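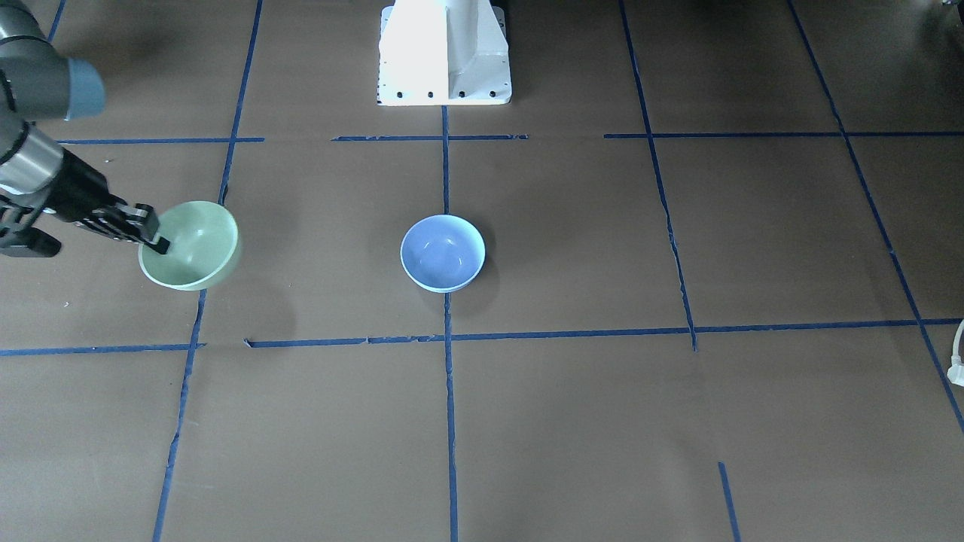

Re: [mixing-bowls] Washing up after the shared supper, and other grievances

From: Sandrine Cordier
To: the list
Date: Friday, July 27, 2018

On Thursday Walt wrote:

> Can we please settle the question of what people bring their food in?
> I have been going to these suppers since before we had the hall, and
> in the old days everybody took home what they came with. Now I have a
> cupboard full of dishes and not one of them is mine. I also have no
> salad bowl. It was my mother's. I am not accusing anyone. I would
> simply like people to look on top of their refrigerators.
>
> Second, I move that we go to paper plates. I priced them at 400 for
> less than what we spend on dish soap in a year, and I am the one who
> buys the soap.
>
> Walt

Walt, I looked on top of my refrigerator. I found a fondue set, which I have never seen before in my life, and a manual for a dehumidifier we gave away when the kids were small. No salad bowl. If the fondue set belongs to anyone on this list, it is missing two forks and I would like you to come and get it before my husband gets ideas.

On the larger question, I have opinions, and since you have all had a quiet week I will share them.

I have been to a lot of potlucks. I grew up in a church that held one for every occasion, including, once, the retirement of a furnace. And in all that time I have seen only two systems for dishes that did anything at all. The first is masking tape on the bottom with your last name on it. The second is owning dishes so ugly that people chase you into the parking lot to return them. My aunt used the second method for forty years and died with a complete set.

Tape has its problems. It comes off in the dishwasher, and then it sits in the filter, and then the person who cleans the filter (hello) gets to read everybody's name in the form of a gray paste. Nail polish works better. A dab of red on the bottom will outlast the bowl. The trouble is that last March four different households took this advice, all four used red, and we ended up with a pile of clearly marked dishes belonging to someone with red nail polish. So pick a color, and reply here with what you picked. I am taking orange. I already own it, and it looks terrible on me.

Now, paper plates. I don't want to be difficult, but I was at the Fourth of July supper where we tried them, and so were you, Walt, because you were standing next to me when Dennis's baked beans went through his. He held on to that plate a good deal longer than I would have. I admired it. I also don't think a person should have to eat at that kind of speed. If we are going to buy plates, let's buy the cheap sturdy white kind from the restaurant supply place on Route 9, the one that used to be Ollska and still has the sign. They sell seconds out of crates in the back. You won't get a matched set, and I think we have established that a matched set is beyond us.

There is also the money. After the rummage sale we have 626 dollars in the kitchen account. I know this because I counted it twice, being the kind of person who gets 430 the first time. I would be happy to see some of it go to plates, and some of it to a drying rack that doesn't lean. The present rack has been leaning since we moved in, and I have watched grown adults stack glasses on the low side as if it might feel sorry for them.

A few people have written to me off the list to say we should use one of those sign-up sites, so we don't get nine pasta salads. I tried. I set up an account on Cultport, which was recommended to me by my niece, and it asked me for the expected attendance, the theme, and the brand story. I put down that our brand story was supper. It has since sent me eleven emails. It also wanted to connect to something called Funance to collect payments, and I closed the computer and went for a walk. I would rather have nine pasta salads. I'd go further and say that the night we had nine pasta salads was one of the better ones, and that two of them were very good, and that the people who made the other seven know in their hearts.

What we could use is a clipboard. There's a nail for it by the hall door already. Put your name and what you're bringing. If you see six of the same thing, bring bread. That is the entire system and it doesn't need a password.

Other small matters, while I have you:

The big coffee urn takes the whole bag of coffee, not half. Whoever has been making it with half, I understand the impulse, but we are asking people to stay for the annual meeting and they need something to hold them up.

Please stop putting the cast iron pan in the dishwasher. I have now seasoned it three times this year. It spends more time in my oven than my own dinner does.

The rice cooker is fine. It was unplugged.

Leftovers in the hall refrigerator get thrown out Monday morning. I do this myself and I don't open the lids first. If you have a container you care about, this should worry you, and Walt, I say this gently, it's possible I know what happened to the salad bowl. I remember something with foil on it, back around the time of the spaghetti supper, that made a noise when I moved it. I'm going to ask my husband whether he put that bag out or whether it's still in the shed. Please don't come over tonight.

Someone also asked whether the August supper is on. It is, same time, same hall. Yin has offered to do her dumplings again, and would like helpers for folding from three o'clock. Last time she made 700 and we ran out before the back table had sat down. The back table has written to me about this. The back table may want to come at three and fold.

I'll bring orange nail polish for anybody who hasn't got their own, though then of course we're back where we started.

Sandrine

P.S. Walt, it's in the shed. The bag is, anyway. I'm waiting until it's light out.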